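工单编号 431｜Brikel 记账软件 同步后账目重复
提交日期：2022年9月9日
状态：处理中

你好呀，又是我。先说一下情况，我家里的账一直记在 Brikel 上，手机一份、旧笔记本一份，用同步功能对着，用了好几年都挺顺的。结果前天晚上升级完新版本，打开一看，余额直接少了 1,250 块，我当时心都凉了半截（还以为卡被盗刷了，赶紧去翻银行流水，银行那边一分没少）。

翻了半天才看出来，是房租那一笔记了两遍。日期一样，备注一样，连我打错的那个字都一样，所以肯定不是我手抖点了两次。再往前翻，1月份的几笔定期账单也有重复的，只不过金额小，混在买菜钱里不显眼。

我自己先试了几样，写在下面，省得你们再让我做一遍：

退出账号重新登录，没用，重复的还在。

手机上把多出来的那笔删掉，同步，看着好了。过了大概 7 分钟，它又回来了！我盯着屏幕看它自己冒出来的，气得我饭都没吃完。

先关掉笔记本的网络，再在手机上删，这回一整晚都没回来。第二天早上笔记本一联网，又是两笔。所以我猜是笔记本那边存着一份老数据，一联网就往上推。 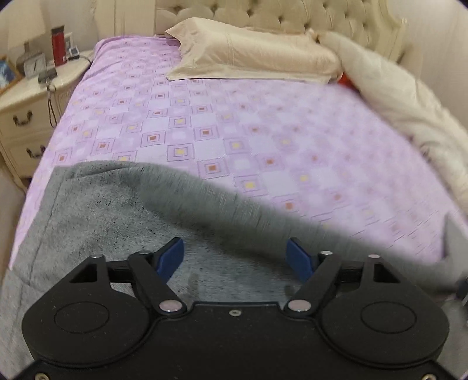
清缓存我也试了，设置里那个“清理本地文件”点下去转了一会儿圈，提示完成，可占用的空间一点没变小，我怀疑它压根没清。日志我导出来了，里面同一个条目后面跟着两个不同的编号，别的我看不懂，附件一并传给你们。

对了，我的定期账单是从 Mivine 导进来的，当年换软件的时候一次性搬的，不知道跟这个有没有关系。手工新建的那些账单倒是都没重复，就这批导进来的出毛病。

——客服回复——
您好，我是 Dong-hyun Maeng，日志收到了。您猜的方向是对的，导入的账单用的是旧式编号，新版本同步时会再分配一个，两台设备就各认各的。请先在手机上导出备份，然后在笔记本上进“设置—账户—解除此设备”，重启软件后再登录，选“以云端为准”。请不要选“合并”。

——用户回复——
谢谢！照着做了，中间卡了一下，“解除此设备”那个按钮是灰的，点不动。后来发现得先把自动备份关掉才会亮，建议你们在旁边写一句，我找了好久。

解除之后重新登录，选了以云端为准，下载了挺长时间，房租现在只剩一笔了，余额也跟银行对上了。1月份那几笔还是双份，估计云端本来就存了两份？我手动删了其中 4 笔，目前没有再冒出来，剩下的我想先留着不动，万一你们还要看。

另外问一句，我爱人的平板也登着这个账号，平时不怎么用，里面版本还是老的。要不要也解除一遍？现在我让它一直关着机，不敢开。

——客服回复——
平板也需要解除，步骤相同，请升级到新版本之后再操作。剩下的重复账单请暂时保留，我已转给开发同事核对，有进展会在本工单里更新。按钮的提示也一并反馈了。

——用户回复——
好的，平板今晚弄，弄完我上来回一声。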